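Overgaard Series 2 Utility Cart

Item number 3805
Category: Housekeeping and Facilities Equipment
Manufacturer: Overgaard
Distributed by Grondorel Institutional Supply

Overview

The Overgaard Series 2 Utility Cart is intended for daily cleaning work in schools, clinics, libraries and office buildings. It carries supplies for one attendant through a full shift and fits through a standard interior doorway with the side bag attached. The cart is supplied with two fixed shelves, a locking upper cabinet, a vinyl waste bag with a zippered front and a holder for one mop or broom handle.

The Series 2 replaces the earlier Momia cart, which remains in service at many sites. Bags, casters and handle grips for the Momia cart can still be ordered while stock lasts. Shelves and cabinet doors from the two models are not interchangeable.

Construction

The body is molded polyethylene over a steel base. All outside corners are rounded and fitted with non-marking bumpers. The rear wheels are fixed and the front casters turn freely; each front caster has a foot brake. The shelves have a raised lip on all sides to keep bottles in place on ramps and elevator thresholds.

The upper cabinet is closed with a keyed lock. Two keys are supplied with each cart. Sites that operate several carts may request keyed-alike locks when ordering – this option cannot be added after delivery.

Organizing Supplies

The upper cabinet is sized to accept most small carry caddies, so that an attendant may leave the cart in the corridor and take only what a particular room requires. Grondorel recommends that each caddy be assigned to one type of area, and that products for restrooms be kept apart from products for kitchens and break rooms.
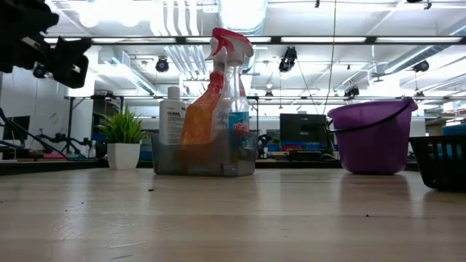 Bottles should be stored upright with caps closed and labels facing outward. Products that have been moved to a secondary container must carry a label giving the product name and any hazard warning. Acids and chlorine-based products should never be stored in the same compartment. The cart is not approved for the transport of flammable liquids.

Heavier items, such as floor cleaner in large containers, belong on the lower shelf. Loading the top of the cart beyond the cabinet rail makes it less stable and blocks the attendant's view.

Care and Maintenance

Wipe the body with a mild detergent and a damp cloth at the end of each shift. Abrasive pads will dull the surface. Hair and thread should be cleared from the caster axles each month, and the brake pedals tested at the same time. The waste bag may be machine washed in cool water and should be hung to dry; it should not be placed in a dryer.

Replacement Parts and Accessories

Waste bag, yellow vinyl – part 822
Front caster with brake – part 1738
Clurkico handle clip, fits mop and broom handles – sold in pairs
Cabinet key, cut to lock number – proof of purchase required

Ordering and Delivery

Carts ship partly assembled. The handle and bag frame are attached on site with the wrench provided. Orders from public institutions may be placed by purchase order. Carts ordered with keyed-alike locks are shipped separately from stock items and may arrive later. Prices are reviewed every May, and written quotations issued before the review are honored until their stated expiration.

Damage in transit must be noted on the delivery receipt before the driver leaves. Unused carts may be returned in their original carton with prior approval.

Warranty

The body and base are covered against defects in material and workmanship for two years from delivery. Casters, bags and locks are considered wear items and are not covered. Damage caused by overloading or by chemical spills left on the surface is also excluded.

Questions about bulk orders, keyed-alike locks or parts for the Momia cart should be directed to Marlene Gagnon, Institutional Accounts, Grondorel Institutional Supply. Please have the item number and lock number ready.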